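Is anyone going to iron that tablecloth? A sceptic's Thursday at the Talovis open day

The first thing Dima Sleiman asks me is whether I've come to see a robot fold a shirt. I tell her I've come to see anything at all. I have been to a few of these open days, and what I remember best is the queue for the sausages.

"Good," she says. "There's no shirt. People get cranky about the shirt."

Sleiman runs the home-tasks program at Talovis, which has the back half of a former upholstery showroom in Clolton. In March the company opened its doors for an afternoon, and 136 people put their names down. I was given an hour with her before the crowd came in, on the understanding that I could ask whatever I liked. I liked to ask rude things, mostly.

I started with the obvious one. The flyer promised "robots at home in your kitchen", and what visitors are shown is a person holding a gripper on a handle, with a camera attached, picking things up and putting them down again. Isn't that just a person doing the dishes the hard way?

"Yes," she says. "I didn't write the flyer." She lets that sit for a bit. "The hand tool is how we collect the examples. Somebody who knows how to tidy a table tidies it with our fingers instead of their own, and we record what the fingers saw. Then we try to get an arm to do the same. The second part is harder and it's much less fun to watch, so people get shown the first part."

She has 2000 recordings of table work so far. It sounds like a lot until she tells me how they're spread. Cups are well covered and so are bowls. Soft packaging is a sore point.

"A bowl is a bowl. You pick up a wrapper and it's a different shape from the one you planned for. My nephew can do it and he's 4."

I ask why the tables are such a mess. Every other lab I've visited puts a single red block on a white bench and films it from its good side.

"Have you got a white bench at home?" she says. No, I have a table with mail on it. "Well then."
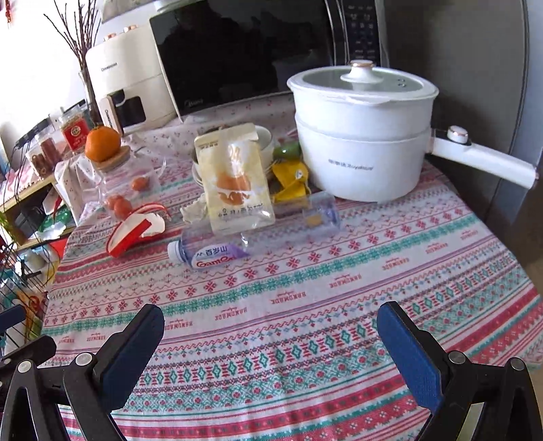

Table work at the open day, seen from the gripper: water bottle, food packet, tangerine and all.

She is fond of the patterned cloth, which she admits is a rotten choice if you want tidy results. Busy patterns can confuse a system that has only learned on plain surfaces, and a translucent plastic bottle lying on top of one is about as unkind as she can make it. "If it only works on plain grey, I'd like to know that now. I don't want a customer finding out for me."

Customers are where I got stubborn. Talovis has a backer, the appliance distributor Masri, and Masri would presumably like something to sell. When?

"I won't give you a year."

Is that because it's a secret, or because there isn't one?

"There isn't one." She laughs, though not for long. "Masri would prefer I said it more nicely."

I'll give her credit for that answer. I'm less generous about the demonstration itself. At two o'clock the doors opened and one of the team worked through a table with the hand tool, slowly and rather well, while a recorded voice told us about the future of independent living. The arm came later. It was given 6 tries at moving a bowl to a tray and managed it on four of them. People clapped for all six. A bloke next to me, who had driven over from Zandthorpe with his mum, asked whether it could do the pots, and was told that pots were "on the roadmap".

I put this to Sleiman afterwards, when she was having a cup of tea out by the roller door. Four out of six, for one bowl, with the tray put in the same spot each time. Would she let it loose on her own crockery?

"No. God, no."

And the voiceover?

"I asked for it to be cut. I'll ask again." She has worked in aged care, before her engineering degree, and says the bit about independent living is the one part she takes personally. "I had clients who couldn't get a lid off. They'd want this, if it worked. So don't play them music and tell them it's nearly there. Show them the misses."

To be fair, she did show us the misses. There's a reel of them running on a screen near the toilets – a mandarin pushed the full length of a bench, a cup held with great care upside down – and it drew a bigger crowd than the arm. I watched it twice. I'd have put it at the front door and left the flyer in the recycling.

Talovis plans another open day in the spring. Sleiman says I'm welcome back, and that there still won't be a shirt.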